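Perception and Control Software Engineer (suturing), Zedville

Yeoman is looking for one software engineer to join the Piso team in our Zedville office. Piso is our planning and control software for robotic suturing on training pads. You will work in C++ and Python, mostly on needle pose estimation and on the planner which decides the next grasp.

What you will do:
Improve needle and thread tracking when the instruments cover part of the view
Write and maintain the replay tool for our 2,266 recorded trials
Bring the motion planner to the new controller together with our colleagues in Brodport
Review code of others, and accept review of yours

What we ask:
Three years of work with real robots, or a finished PhD in a near field
Good knowledge of kinematics and camera calibration
Clear written English — it does not need to be perfect

Medical experience is welcome but not necessary.

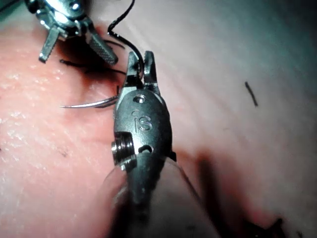

Needle driver with suture thread over a synthetic tissue pad, wrist camera view.

The position is full time and permanent, with up to two days per week from home. Please send your CV and one short piece of code you are satisfied with, and mention reference 837. We read applications every Tuesday until the position is filled. The first interview is by video and takes one hour.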